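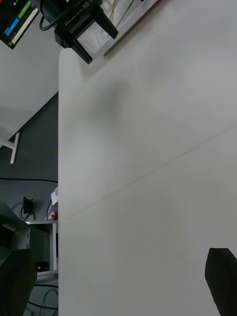 Banard Fellowship of Churches Names Sze-wing Wu Director of Ministerial Training

BANARD, August 29, 2025 - The Banard Fellowship of Churches has appointed the Rev. Sze-wing Wu as director of ministerial training. Wu succeeds the Rev. Daniel Chávez, who retired from the post in February and will remain on the teaching roster as a part-time instructor in homiletics.

The director oversees the licensing and ordination track for the fellowship's 158 member congregations. Responsibilities include curriculum, examination of candidates, placement of ministry residents, and the continuing education requirement for ordained clergy. The position reports to the general superintendent and is based at the fellowship's offices on Hevow Street.

Wu was ordained by the fellowship after completing its residency program at Cullia Community Church, where she later served as associate pastor and then as pastor of adult education. She holds a master of divinity degree and a graduate certificate in pastoral counseling. She has taught the fellowship's course in Old Testament survey for six years and has served two terms on its board of examiners.

"The training track is sound, but it was designed for candidates who could relocate for two years," Wu said. "Most of our applicants now have jobs and families and are already serving in a local church. The schedule has to account for that, and the standards for ordination will stay where they are."

Under a plan approved by the general board, the licensing track will be revised as follows:

Coursework. Candidates for a ministerial license will complete 400 hours of instruction, unchanged from the current requirement. Up to half of those hours may be taken in evening or weekend sections at a district site.

Supervised ministry. Candidates for ordination will complete a further 400 hours of supervised service in a member congregation. Hours must be logged monthly and signed by the supervising pastor. Preaching, visitation, teaching and administration each carry a minimum - the specific allocations are listed in the revised candidate handbook.

Examination. The written examination will be offered twice a year. Oral examination before the board will follow within 40 days of a passing written result.

Candidates already enrolled may finish under the present handbook or transfer to the revised track. Transfer requests must be submitted in writing and must include a letter from the candidate's pastor. Hours completed to date will be credited in full.

Wu's installation will take place during the fellowship's annual ministers' conference at Cullia Community Church. The service is open to members of all congregations. Clergy attending in an official capacity are asked to register through their district office.

Revised handbooks will be sent to district offices before the start of the next term. Questions on candidate status, transfer of hours or supervising pastor eligibility should be directed to the Office of Ministerial Training.

About the Banard Fellowship of Churches

The Banard Fellowship of Churches is an association of independent Protestant congregations that cooperate in clergy training, credentialing and mission support. Member congregations own their property and call their own pastors.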